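Welcome back, everybody! Today we're talking about nutrition labels on snack foods, and I promise it's more fun than it sounds (bring a wrapper from your kitchen if you can). We'll start with the line most people skip.
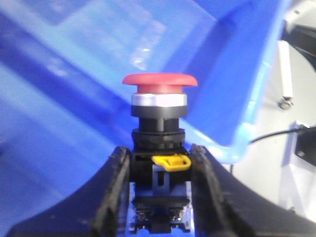 ## Unit 4: Serving Size

Every number on the panel hangs on the serving size, so please, please read it first. Take our made-up trail mix from the worksheet: 200 calories a serving, which seems quite modest until you see that the bag holds five servings. Eat the whole thing on a long drive and you've had 1,000 calories before supper!
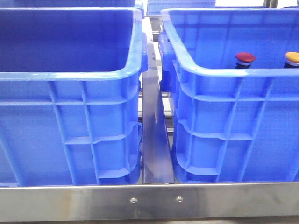 *Two blue crates, side by side.*

Now for protein, the word printed in the biggest letters on half the bars in the store. A bar with 9 grams is a perfectly nice snack, but do compare it with a plain cup of yogurt or a handful of peanuts before you pay extra for it.

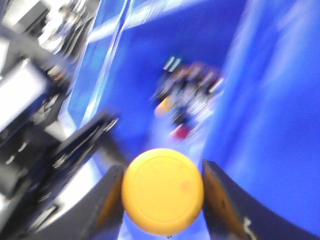
Sugar takes a bit more patience. "Total sugars" counts what comes naturally in the milk or fruit, and "added sugars" sits on its own line just underneath. Dates and raisins can push the first number way up while the second stays at zero, and I'd like you to look at both.
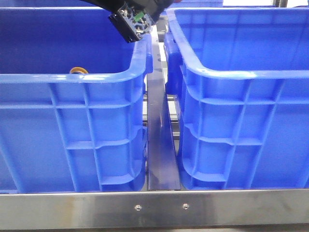 Then there's the ingredient list, which runs from most to least by weight. For next time, copy out the first four ingredients from two snacks you really like, and write a few sentences on how they differ.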